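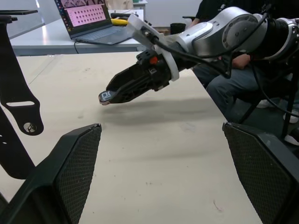 Singer Benedito Dantas and actor Roel Van der Linden have confirmed that they are engaged, nearly 3 years after they met on the set of the hospital drama Dristura.

The pair kept things quiet for a long time. They walked into the Flatemon festival through separate doors last May, and Van der Linden told one interviewer that he was "seeing someone, and that's your lot". 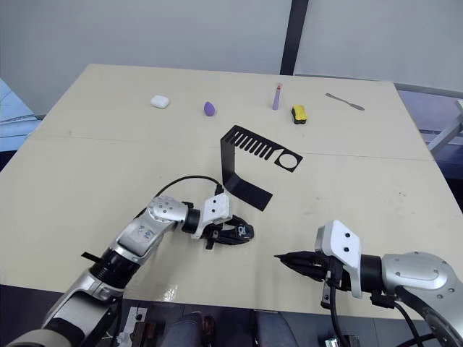
Photo: Maes / Ukis

The wedding will be small. Dantas wants 100 guests at most — his mother's first list had 523 names on it — and there will be no magazine deal. He has 5 dates left on his tour and says he won't be singing at the party.

Van der Linden is back filming until the summer. Asked who proposed, he said they still disagree about it.

Contact us | © Ukis 2023 | Back to top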